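Bench Talk > Stones and Settings > Repair and Restoration

Topic: Retipping prongs around tanzanite, laser or torch?

gallery_rail
February 22, 2021
Customer piece on the bench: 14K white gold ring, oval tanzanite 9 x 7 mm in four prongs, small round diamonds down the shoulders. Two of the four center prongs are worn flat and one is lifting. Appraisal that came with it says 3426 for the whole ring, replacement value. She does not want the stone out if it can be avoided because the last shop chipped the girdle on a different piece of hers.

I have a torch and a small pulse arc welder. No laser. Question is whether anyone retips next to tanzanite with the pulse arc and the stone in place, or whether I should quote for pulling it.

oldfile_no4
Pull it. Tanzanite does not like sudden temperature change and it has a good cleavage direction. No torch with the stone in, under any heat shield paste, ever. Pulse arc is less heat overall but the arc can wander to the stone if your electrode angle is off, and you get a pit on the crown facet.

Also no ultrasonic and no steam afterward, stone in or out of the shop. Warm water and a soft brush.

tworivers_bench
I disagree with part of that. I have done tanzanite in place with a laser for years. Small spot, low power, short pulse, feeding 28 gauge wire and building the tip from the outside edge in. You never point the beam at the stone. The heat is gone before it travels down the prong.

Pulse arc is a different tool and I would not do it with that one.

oldfile_no4
"For years" covers the ones that came out fine. What is your liability wording?

tworivers_bench
Same as for every soft or heat sensitive stone. Customer signs that the work is done at their risk if they decline unsetting. I have had one problem, on an opal, and that was seat pressure and had no connection with the laser.

gallery_rail
Should have said: the lifting prong is also thin at the base where it meets the gallery. I measured 0.6 mm there against 0.9 on the good ones. So a new tip would be sitting on a weak post.

oldfile_no4
Then it is not a retip. Replace the head. Four prong cast head in 14K palladium white, medium weight, and you are done arguing about heat because the stone has to come out anyway.

halfbezel
Agree on the head. I would go to a six prong if the customer will accept the look. Oval with four prongs puts the whole load on the corners, and hers has already worn through one set.

Check whether the existing head is 14K or 18K before ordering. Plenty of older rings have mixed alloys.

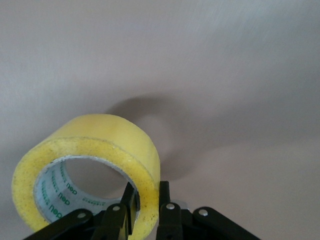 On color match, nickel white and palladium white do not look the same once the rhodium wears. If the shank is nickel white and you put a palladium head on it, plate the whole ring and tell her it will need replating. Use hard solder for the head joint, and keep the shoulder diamonds clean and coated with boric acid and alcohol before any flame goes near them.

gallery_rail
Shank is stamped 14K, no maker's mark that I can read. Head has no stamp. I will file a streak and acid test it tonight.

I looked at the Grestonura die struck heads and at Dallurex cast ones. Anybody have both?

kerf_and_key
I stock both. Grestonura is denser and takes a cleaner seat, but the prongs are short on the larger ovals and you have little to work with if the stone has a high crown. Dallurex has longer prongs. I have found porosity in two of theirs at the base, so look at each one under the scope before soldering.

halfbezel
Never had porosity in a Dallurex head. How hot are you getting them?

kerf_and_key
It was visible before I lit the torch. Same shipment, both of them.

m_cowie_bench
Tanzanite runs deep in the pavilion for its face size, so measure total depth before you pick a head. A standard 9 x 7 head may let the culet hang below the gallery rail where it touches the finger. I open the seat with a 90 degree hart bur, two thirds of the way up the prong, cutting no more than a third of the prong thickness. Then push opposite corners alternately, a little at a time.
Mhairi Cowie
Podovdale

gallery_rail
Total depth is 5.1 mm. The Dallurex gallery gives me 5.6 to the bottom rail, so it clears. The Grestonura does not.

Acid test: the head is 14K, same reaction as the shank.

tworivers_bench
Fine with a new head. For the record I still think pulling a tanzanite carries its own risk. Cut the old prongs off with a separating disc or flush cutters at the seat. Do not lift them back with a blade, that is where the girdle chips come from.

oldfile_no4
On that we agree. Photograph the girdle at 10x with the customer present before you cut anything.

gallery_rail
Did that at intake. There is a small nick under one prong, already noted on the ticket and initialed. Quoting the Dallurex four prong, full rhodium, stone out. She turned down the six prong. Head goes on order in the morning.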